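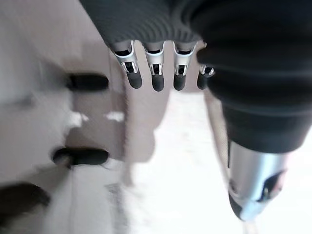

Four fingers with black rubber tips, under a ribbed dark sleeve.

Handthorpe: who supplies the corner shop

README for the April release

Hi, and thanks for downloading this! Handthorpe is a table of small grocery and convenience shops, the wholesaler each one buys most of its stock from, and the name over the door. If you've ever tried to work out which shops in a town belong to a buying group and which are on their own, you know how messy it gets (same sign, different owner; same owner, three different signs). I started keeping notes in a spreadsheet, the spreadsheet got out of hand, and now it's a dataset with a README.

I'm Rekha Sisodia. I do most of the data entry and all of the arguing about column names. Rafsan Pramanik wrote the loading scripts and Zsolt Medve checks the addresses. Write to me first if something looks off, I like hearing about it.

What you get

shops.csv is the main file, 2,184 rows, one per shop.
switches.csv has 1,037 rows, one for each time a shop changed its main supplier or its sign.
suppliers.csv is a short lookup table for the supplier codes.
notes.txt is my running log. It's rambly, but a lot of odd decisions are written down in there and nowhere else, so do search it before you email.

Everything is UTF-8 with commas and a header row. Please don't open shops.csv in a spreadsheet program and save it again! It eats the leading zeros in the shop codes and then nothing joins to switches.csv anymore. I've done this to myself more than once.

Columns in shops.csv

shop_id: six characters, kept as text. Stays with the building, so a shop that gets sold keeps its id.
sign: the name customers see. Spelled the way the shop spells it, including the apostrophes they forgot.
owner_type: single, family_multi, company, or unknown. Family_multi means the same household runs two or more shops. Company means there's a head office and hired managers.
main_supplier: code, see suppliers.csv.
terms: contract, loose, or unknown. Contract means the shop has signed up to buy a set amount. Loose means they use the sign and pretty much order what they please.
floor_band: small, medium, large. Small is under 500 square feet, which is a lot tinier than people picture.
fuel: yes or no.
town: post town, cleaned up by Zsolt.
last_checked: year and month.

In switches.csv you'll find shop_id, old_supplier, new_supplier, old_sign, new_sign, month, and reason. Reason is free text and I wouldn't build anything serious on it. Half of them say "better deal" and the other half say "new owner," and plenty of those are both.

Where it comes from

Three places, mostly. The first is the store finder pages that supplier groups put up, which are great for names and terrible for closures. A shop can be a vape place for two years and still be listed as your friendly local grocer. The second is a short survey that Bindu Warrier ran by phone, where she asked owners who delivers to them and whether they'd signed anything. She got answers from 200 shops before she moved on to other work, and those rows are the best in the whole file. They're marked with a p in the source column. The third is people sending me corrections, marked c.

The Prorkutow rows are a special case. Prorkutow is a company chain that was bought by the wholesaler Anozie while I was in the middle of entering it, so for a while the same shops were in there under two suppliers. I've settled on this: the sign stays Prorkutow, main_supplier is ANZ from the month the sale closed, and owner_type stays company. Skarphéðinn Ragnarsson thinks they ought to be treated as a supplier's own stores with a separate code, and he has a decent case, since a wholesaler that owns shops will treat them differently from the independents it delivers to. I haven't changed it yet. If you need the split, filter on sign equals Prorkutow and main_supplier equals ANZ and you'll have exactly that group.

Loading it

Rafsan's loader is called Lida and it lives in the tools folder. Run it from the top folder and it'll read the three CSV files, keep the ids as text, and complain loudly if a switch points to a shop that isn't there. You can also skip it and read the files with whatever you like, just set shop_id to text.

One thing Lida does that surprises people: it turns unknown into a blank. If you want to tell "we asked and they wouldn't say" apart from "we never asked," pass the keep-unknown option. Owners can be shy about terms, so in that column the difference is worth having.

Things I'd be careful with

Please don't use this to work out market share. There are no sales numbers in it at all, and a supplier with lots of tiny shops will look enormous next to one with a few busy ones.

Coverage is patchy. Towns I know well are close to complete. Rural shops are thin, and shops inside hospitals and campuses are left out on purpose (different contracts, different buyers, I'd never finish).

"Main supplier" is a judgment call for loose shops. Plenty of owners take a delivery from one wholesaler and then drive to a cash and carry for soda and candy whenever there's a promotion. I go with whoever brings the chilled goods, and if nobody brings chilled goods I go with whoever the owner named first.

A switch month is the month the new sign went up if we know it, and the month the store finder changed if we don't. The second kind can run late.

Owners' names and phone numbers aren't in here and won't be added, so please don't send them to me.

Sending corrections

A plain email is fine. Give me the shop_id, what's wrong, and how you know. "I buy my milk there" is a perfectly good source! If you've got a whole batch, copy the header row from shops.csv and fill in only the columns you want changed. Zsolt runs the addresses through his checks before anything goes in, so expect a bit of a wait.

Still on my list

Split ANZ owned stores from ANZ supplied ones (yes, Skarphéðinn, I know).
Go back over the small shops with fuel, where floor_band is often a guess from the outside.
Fix the two shops in notes.txt that seem to share a front door.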